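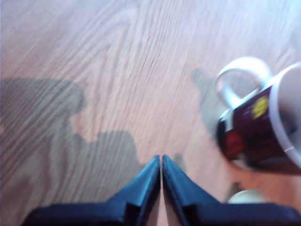 Hernum mug set, README

Hi! I'm Kieran Cheetham and I look after the data for the Hernum robotics club (well, me and whoever is on the roster that month). It's the practice set for the tabletop event at the Dostgate student comp: one arm, one desk, one space mug and a little cylinder. If you've just joined the club, start with this set before you touch the big one, because the big one will eat your laptop.

Last updated 10/8/19. The previous version went out in December and had a broken index, so please bin it if it's still on your drive!

What you get

340 episodes, split into 2 folders. "korkov" is for training and "bunnag" is the one you test on. They're named after our team's two old arms and I'm not renaming them now, half the scripts would fall over. Please don't train on bunnag. I will be able to tell from your scores.

Each episode has a wrist view, a view of the desk, the joint positions and a notes file. The notes are in whatever style the person driving felt like using, so expect spelling in both flavours of "colour" and a fair bit of grumbling.

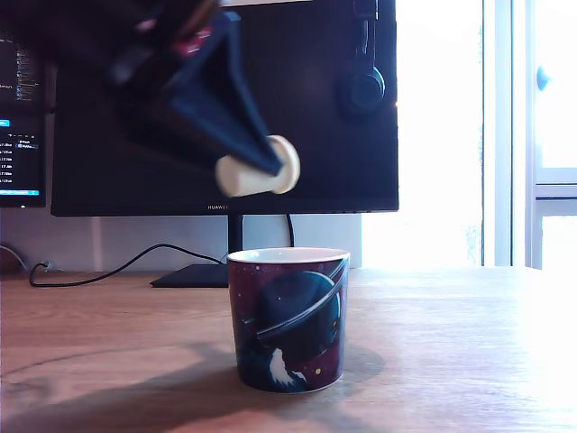

Desk view, arm moving, cylinder in the gripper above the mug.

Things to watch out for

The window side of the desk gets very bright, and your model will probably hate it. Mine did. I tried cropping that side away and it made things worse, so now I just turn the brightness jitter right up and leave it be. You'll also find motion blur whenever the arm gets a hurry on. I've left those bits in, as the comp desk won't be any kinder to us.

The mug isn't always standing up, either. Check the notes before you assume your detector has gone silly.

Episode 20 has a gap in its joint log. Skip it or patch it, up to you, but say which one you did when you post your results. 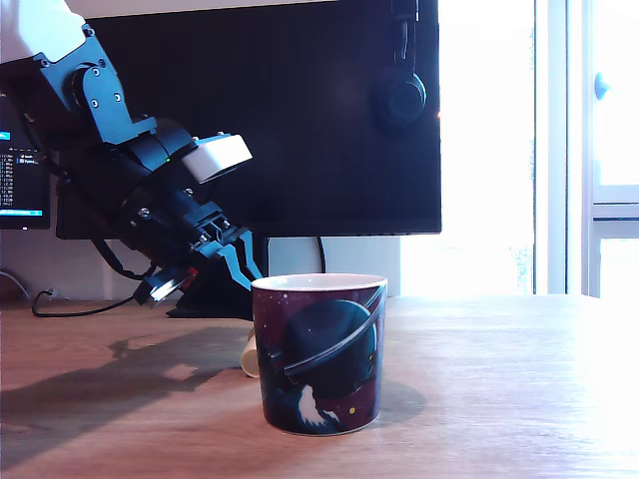 Can I add my own episodes to the set?
Please do! Put them in a new folder with your initials, copy the layout of korkov and give me a shout so I can run the checker before they get merged.

Getting it going

Unzip it next to the club code, run the checker, and look for 3098 on the last line. That's the file count. If you get a smaller number the download has dropped out partway, so grab it again from the club drive.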